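Robotics Club Boards > Student Projects > Build Logs
Topic: Teardown project - drive caddy in and out of an old tower

lupe_nava
Hi everybody! Guadalupe from the Brokuvo college club again, with the long update I kept promising (sorry, August got away from me). Our project this term is teaching the arm to service an old desktop tower, and we decided to begin with the hard drive in its blue caddy, thinking that would be the friendly part. Well! It has eaten most of our evenings so far. Two pictures from the bench:

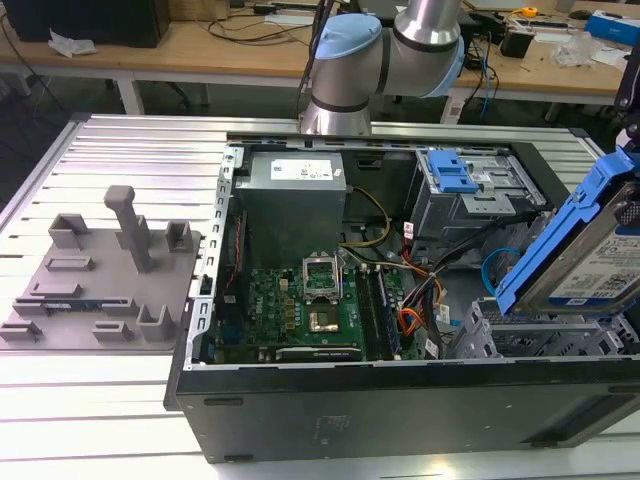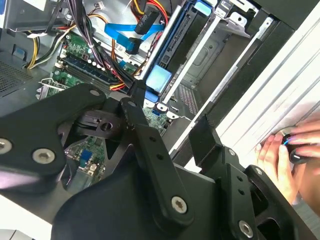 The tower with its side panel off, bench view first and then the view from down at the gripper.

We've logged 74 attempts at seating the caddy and 19 of them went in cleanly, which I'm told I should be proud of, and I sort of am. Most of the bad ones go crooked right at the mouth of the bay and then the arm just leans on it until the force limit trips. I would love to hear how other clubs handle the last inch or so. Please be as wordy as you like, I obviously am.

zepeda_r
Lupe, this is lovely, and I'm so glad you posted it with the failures included. When I was helping the Plaltberg team we had nearly the same trouble with a battery tray, and what got us moving was giving up on a straight push. We let the tray come in tilted, touched one edge to the rail, and then rotated it down flat. In your first picture the drive is tilted over the bay already, so maybe you're doing some of this?

Also, and I say this with affection, please tie those cables back. There's a big bundle crossing the board in the gripper view and I'd hate for a finger to hook one of those on the way out.

jhunt
I'll disagree with Rigoberto on the cables, if he'll forgive me. If the point of the project is servicing an old computer, then the wires are part of the job. Old machines don't come with their cables tied. I'd leave them right where they are and let the students work out an approach path that stays clear. Tidy them now and you'll be writing the whole thing over again in the spring.

The tilt idea is a good one though, no argument there.

zepeda_r
Forgiven, Jaanus! But I'd still say first-years need a win before they need realism. Tie them back for the first few weeks, get the insertion working, then cut the ties and watch everything go wrong in a way they're ready for. I've seen kids quit over a snagged wire.

ertugrul_k
Hello from the Tovar group. A question about the wrist camera view: can you see the caddy tabs all the way in, or does the gripper cover them at the end? In the picture I can make out two light blue tabs and the lower one is right above that long finger with the holes in it. On our arm the fingers hid exactly the part we needed, and we lost a great many evenings blaming the software before anyone thought to move the camera mount over a little.

If you can't move it, perhaps use the fixed camera for lining up and the wrist one only for checking. That's what we do now and I've been much happier.

lupe_nava
Ertuğrul, yes!! That is our problem to a T. The lower tab disappears for the final stretch, and we've been guessing. I'm going to try your split tonight. Rigoberto, we tilt on the way over but then level out before the bay, so your version would mean leveling later, and I can see why that's better.

On the cables I'm staying out of it, the club has already argued for a whole meeting and I had to order pizza.

aurelio_b
Coming in as a parent who mostly drives people home from practice, so take this for what it's worth. Does the motherboard have to be in there at all? I see the CPU socket is sitting open in the bench picture, and those gold contacts are awfully easy to ruin if something drops on them. My old job was bench repair at Druteck and I still wince. Even if the board is dead, I'd close that bracket and teach them the habit.

jhunt
Seconding Aurelio, warmly. Close the socket.

lupe_nava
Fair, and thank you Aurelio (and thank you for the rides!). I'll put it on the setup checklist for next practice. Will post new numbers once we've had a few evenings with the late leveling.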